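Priltovow Residents' Lounge — Furniture Meeting, February

Present: Gisela Urrutia (chair), Shadi Boutros, Farzana Wickramasinghe, Catriona Carnegie (minutes)
Apologies: Josefina Fuentealba

1. Minutes of the last meeting
Accepted. Shadi asked that "the table question is settled" be struck, as it plainly wasn't. Agreed.

2. The light wood table
Gisela wants it kept as the main table. Shadi doubts it suits a room where people set down drinks and phones wherever they like. He has heard "it wipes clean" before, from the people who sold us the last one.

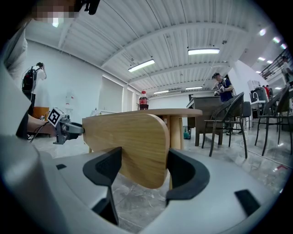
Lounge table, with the dark woven chairs behind.

Farzana likes the rounded top and says people can get past it without catching a hip. Shadi replied that this had never been tested with all the chairs pulled out. Kisham quoted $156 to refinish the top. The quote doesn't say what finish they would use, or how long we'd be without a table. No decision until they put both in writing.

3. Things left on the table
Catriona asked whether the pink artificial flower is meant to be a permanent feature. Gisela thinks it cheers the place up. Shadi thinks it collects dust — and that soda and phones will end up next to it whatever we decide.
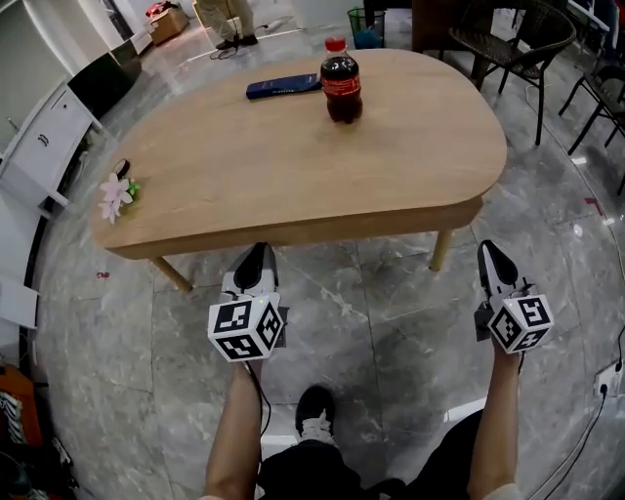

Farzana proposed coasters. Shadi doesn't expect anyone to use them but did not object to a trial. Agreed, 2 months, Farzana to buy.

4. Replacement offer
Gouveia has offered a new table and chairs for $2,149. Gisela read out the brochure. Shadi asked what "lifetime" meant in the warranty and no one could say. Offer declined for now.

Meeting closed at 6.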